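Walter Ñahui on bread, night shifts and why he quit weighing his salt twice

Posted in: People, Food
October

Got to the bakery at ten past four in the morning, which Walter Ñahui considers late. He'd already shaped the rye. There was coffee in a steel pot on top of the deck oven and he pointed at it with his elbow, hands full, and that was hello.

The shop is called Gruler, after nobody in his family. The name came with the lease. "The sign was good. It was painted by somebody who could paint. I wasn't going to pay to take down a good sign." He gets mail for a Mr. Gruler still. Mostly catalogs.

Some background, quick. Ñahui is from a line of people who did not bake. His father laid tile. His mother sold insurance over the phone and was very good at it. He started at 19 washing sheet pans for a hotel in Tandilcombe, moved to the pastry bench when somebody walked out in the middle of a wedding order, and stayed 14 years. Then he opened this place with his friend and business partner, the other Walter – Walter Mosquera – who does the books, the deliveries and, on bad days, the apologizing.

"People call and ask for Walter. We say which one. They say the nice one. We both say speaking."

I asked how a working night goes. He answered without stopping, so these are my notes more or less in the order he said them. Doughs come out of the cooler a little after midnight. Rye first because it doesn't care what you do to it. Then the white sourdough, which cares. Rolls last. Ovens are full from two until about when the schoolkids go by. He eats standing up. He listens to the same soccer call-in show, recorded, sometimes days old, and argues with it.

"I know the score already. I still get mad. It keeps me awake."

The night work is the part he wants to talk about. He thinks bakers lie about it.

"They say oh, it's peaceful, it's just you and the dough. Sure. For a year. Then you have a kid and you see the kid at dinner and you're half asleep in the potatoes. My daughter drew the family at school and she drew me lying down. Everybody else is standing in front of the house and I'm on the grass, flat."

He has the drawing in the office. It's good. She got the mustache.

So two winters ago he changed things. Longer, colder rise, smaller batches, opening at nine instead of six thirty. Mosquera was against it. Mosquera, reached by phone from the van, is still a little against it. "We lost the construction guys," he said. "Those guys bought two rolls each and a coffee, every day, rain, whatever. You don't get that back." Then he had to go, he was double parked.

Ñahui says they did lose them, and that he felt sick over it for most of a spring. But the bread got better. Colder dough, more flavor, he can leave it be for longer. And the later crowd buys whole loaves. He showed me the notebook where he writes every bake down, pencil, no columns, and the best month since the change came to 2,407 loaves. Underlined hard enough to go thru the page.

"That's with two people and an oven that's older than me."

The oven. I'd been told to ask about the oven. It's a Falcão, a three-deck, bought used from a pizzeria that was closing, and the middle deck runs hot in the back left corner. Always has. He's had it looked at. The last repairman quoted him more than he paid for the whole thing. What he does is put the seeded loaf there, the one regulars like dark, and turn everything else at the halfway mark.

"You learn the oven like you learn a person's bad knee. You walk on the other side."

He does not own a mixer bigger than the one he started with. He does not do croissants. People ask for croissants every weekend and he tells them where to go for good ones, with directions. I asked if that hurt the business. He shrugged, flour went everywhere. "If I make a bad croissant I hurt the business. She makes a good one. Let her get up for it."

On flour he went long. I'll cut it down. He buys from a mill at Plisow, a small one, and it changes bag to bag, and he likes that and also curses it. Last year's harvest was wet and the flour came in weak, doughs spreading out like pancakes. He pulled back the water a bit, then a bit more. Took him 13 bakes to get it right and he sold the flat ones as flat ones, half price, with a card that said FLAT. They sold out. Customers asked for them after the new flour came in and he had to explain he couldn't make them badly on purpose. Could, he says. Wouldn't.

And the salt. For years he weighed everything twice, salt most of all, since the morning he left it out of a whole batch at the hotel and it went up to breakfast for a dentists' convention. ("They noticed. Dentists have opinions.") He'd weigh it, write it down, weigh it again. He said it got to be a thing where he would drive home and turn the car around. Sat in the parking lot thinking about salt.

What changed?

"I got tired, first. Then my wife said, Walter, what happens if you forget it. I said the bread is bad. She said and then. I said and then people are mad. She said and then. And I didn't have anything."

Now he weighs it once and puts it in a blue bowl, and if the blue bowl is empty the salt is in. Simple as that. He tastes a bit of raw dough too, which you aren't supposed to do, so don't.

By six the front of the shop was warm and the windows had fogged halfway up. He stopped long enough to sit on a flour sack and eat a heel of the rye with butter and a lot of pepper. Gave me the other heel. It was the best thing I ate that week and I'm not being polite.

I asked about prices, because readers always do. A big loaf has gone up twice since he opened. He put a note on the door both times with the reasons: flour, gas, rent. One woman corrected his spelling on it with a red pen and then bought three loaves. He left the note up with the corrections.

He's been asked to teach. He tried one class, in the shop, six people around the bench, and says he was terrible. Kept taking the dough out of peoples hands and doing it for them. "I could hear myself. Give it here, give it here." He might try again with his hands tied, he says. What he would tell a home baker comes down to this: pick one loaf. Make it every week until you're bored. Don't buy anything. Use the pot you've got, if the lid fits. Write down the time you started, because you'll forget, and the temperature of the kitchen, because it matters more than the recipe does. Wait longer than you want before you cut it.

"An hour. I know. Go for a walk, go in the yard. If you stand there you'll cut it."

Mosquera came in through the back at twenty to seven, looking for the delivery crates, and the two of them had a short fight about a café that wants sliced bread. Mosquera wants to slice it. Ñahui thinks slicing should be done by the person who's going to eat it. They have had this one before, you could tell, they both knew their parts. It ended with Mosquera saying he'd buy the slicer himself and keep it in the van.

Would he do it again, start over, knowing the hours? He was scraping down the bench by then and took a while over it.

"The hotel, no. This, yes. But I'd open at nine from the first day and let the construction guys yell at me."

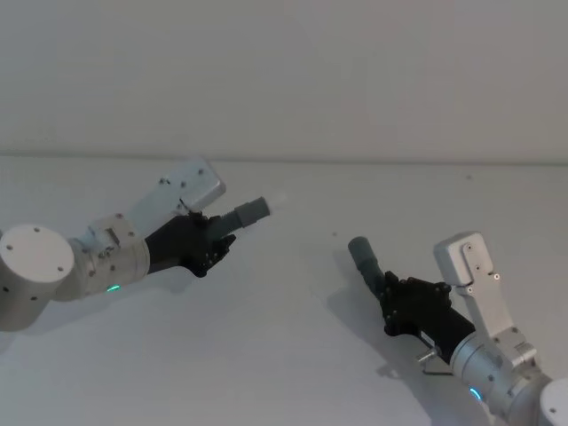 Then he was back on the construction guys, one of them in particular, who turned up again this summer. Retired now, bad hip, sleeps in. Comes by at half past nine for two rolls and a coffee, and complains that they used to be bigger. "They're the same," Ñahui said. "I weigh them. Once." He went to get the seeded loaves out of the back corner.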